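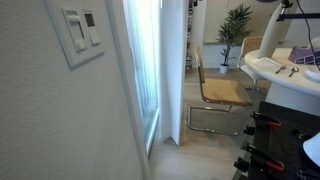
Figure 2. Wall controls beside the tall glazing in one of the study homes. Photograph: So-yul Yang, Plamcombe Household Light Study.

4.2 Living with the switch by the window

Of the 466 households that wrote to us over the winter, a good many wanted to talk about the spot where daylight and lamplight meet, and we were very glad to let them. In rooms like the one in Figure 2, a dimmer and a paddle switch share one plate on the wall, with the brightest part of the room only a little way past the door frame. People in Drallmont told us, often at generous length, how they would set the slider once in May and then leave it alone until spring (one couple had a favourite position for reading and another for visitors!). Hamdan found much the same habit in older flats, though with fewer dimmers to go by. We also heard a great deal about chairs and house plants, and how both tend to drift toward the glass as the afternoons grow shorter and the colour of the light changes.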